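Stolano助成担当御中

Vumwood計画「両腕による小物の仕分け」中間報告(4月分まで)
報告者:Violeta Pereyra

## 先に数字だけ

今期の目標は、学習に使える手本を1280本そろえることでした。そろいました。前回の報告で私は「順調に進めば余裕をもって終わる」と書きましたが、最後の一本を保存したのは締め日の夜で、建物の暖房はとうに止まっていました。「余裕」の定義については次回までに検討します。

手本一本の長さは上限を30秒としています。超えたものは自動で打ち切られ、集計に入りません。この上限は申請書を書いたときに机上で決めたもので、決めた本人(私です)が操作側に座ってみたところ、しばらくは一本も間に合いませんでした。上限は据え置き、私は操作担当を外れました。全体の効率はこれで目に見えて上がっています。

## やっていること

作業の中身は申請時から変えていません。白い台の上に小さな部品を散らし、二本の腕でつまんで、仕切りのついた箱に分けて入れます。人が離れた席から腕を動かし、その動きと手元のカメラの映像を組にして記録します。学習側はそれを真似ます。真似る相手がくたびれていれば、くたびれた動きもきちんと真似るので、操作は一時間ごとに交代することにしました。

仕切りの色と、そこに入れる部品の色は、わざと合わせていません。同じ色どうしにすると、色合わせだけを覚えてしまうおそれがあるためです。理屈は正しいのですが、人間のほうが先に音を上げました。ピンクの区画に緑を入れるという決まりに慣れるまで、操作席からは小さなため息がよく聞こえました。ため息は記録対象に含まれていません。

操作を担当したのはNgân Lý、Tùng Đỗ、Demetrius Whitfieldの3名です。癖ははっきり分かれます。Ngânの手本は速く、Tùngの手本は慎重で、Demetriusの手本はつまむ前に必ず一度ためらいます。最初の学習結果を動かしたところ、腕は速く近づき、慎重に下り、最後に一度ためらいました。三人とも自分の責任ではないと言っています。

## うまくいったこと

- 厚みのあるブロックを単独でつまみ、指定の区画に入れる動作は安定しました。位置を変えても、台の手前側でなければたいてい届きます。
- 左右の腕が箱の上でぶつかりかける場面は、手本の中からほぼ消えました。待つ側が先に少し引く、という取り決めを紙に書いて操作席に貼った効果です。機械の改良費として計上していた分は、紙代を除いて残っています。
- 保存時の名前の付け方を統一しました。地味ですが、これまで「final」「final2」「本当のfinal」が同じ場所に並んでいたことを思えば、今期いちばんの技術的進歩だと私は考えています。

## うまくいかなかったこと

薄い部品です。申請書では「形状の異なる小物にも容易に拡張できる」と書きました。「容易に」の三字を取り消させてください。平たいものは台に貼りついたように寝てしまい、指先が滑ります。つまめても、指の間で少しずつ回り、箱の上に来るころには向きが変わっています。落とす直前に手首で直すのが今のやり方ですが、これが30秒の大半を食います。

ケーブルの取り回しも予定外の仕事になりました。腕を大きく動かすと紫のケーブルがたるんだり張ったりし、張ったときには動きがわずかに鈍ります。固定の位置を変えて余長を見直したのは、手本の収集がかなり進んでからです。その前後で動きの質が違うため、古い手本には印をつけ、学習に入れる場合と抜く場合を比べています。今のところ差は出ていません。差が出てほしいのか出てほしくないのか、チーム内でも意見が割れています。

もう一つ、Bullhamの保管室から届くはずだった予備の指先が、別の計画であるTônの棚に入っていました。見つかったときには先方がすでに使っており、しかも好評でした。こちらは摩耗した指先のまま収集を続けました。おかげで「摩耗した指先でも動く」という、誰も申請していない知見が得られつつあります。

## 手本の選別について

集めた手本をそのまま学習に渡すのは乱暴なので、保存後にひと通り見直し、良、可、保留に分けています。良は文句なし。可は、つかみ直しがあるものの最後は箱に入ったもの。保留は、見た人どうしで話がまとまらなかったものです。保留の数が減らないのは部品のせいだと操作側は言い、選別側は操作のせいだと言っています。両者は同じ顔ぶれです。

迷いやすいのは、両腕が同時に部品を持つ場面です。片方が箱に入れ終わるまでもう片方が宙で待つことになり、待ち時間を短く見せようとすると、今度は入れ方が雑になります。薄い部品が待つ側に回ると、なおさら評価が割れます。左の指先に緑の薄いものがあり、右の腕が箱の端に寄っているような局面は、選別会で必ず再生が止まります。
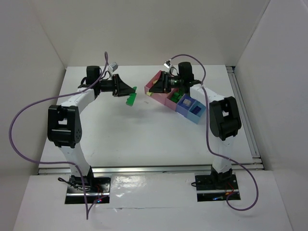 Terence Haworthからは、保留分を捨てずに残せという意見が来ています。いわく、つかみ損ねて立て直す動きこそ学習側に足りないもので、きれいな手本ばかり見せられた腕は、一度しくじると何をすればよいか分からなくなる、とのことです。さらに「君たちが保留と呼んでいるものは、たぶん一番高くついたデータだ」とも書き添えてありました。費用の面では、残念ながらその通りです。

この意見を受けて、保留分は別枠で保存することにしました。つかみ損ねた時点と立て直した時点に印をつけ、その間だけを切り出して学習に足す案を試します。Ngânは賛成、Tùngは条件つきで賛成、Demetriusは返事の前に少しためらっています。

## 次の期の予定

1. 薄い部品だけの手本を追加で集めます。上限時間の延長をお認めいただけるかどうか、ご判断をお願いします。お認めいただけない場合は、つまみ方のほうを変えます。
2. 保留分を足した学習と足さない学習を、同じ条件で比べます。
3. 指先の予備を発注します。届け先の欄は私が書きます。

期間は3か月を見込んでいます。前回も同じ月数を書き、同じように自信がありましたので、その点は割り引いてお読みください。

予算の組み替えは、上で触れた改良費の残りを指先の購入に回す一件のみです。明細は別紙に付けました。別紙の合計と本文の合計が合わない箇所が前回ありましたが、今回は本文に合計を書かないことで対処しています。ご不明の点は私まで直接お知らせください。午前中のほうが返事は早めです。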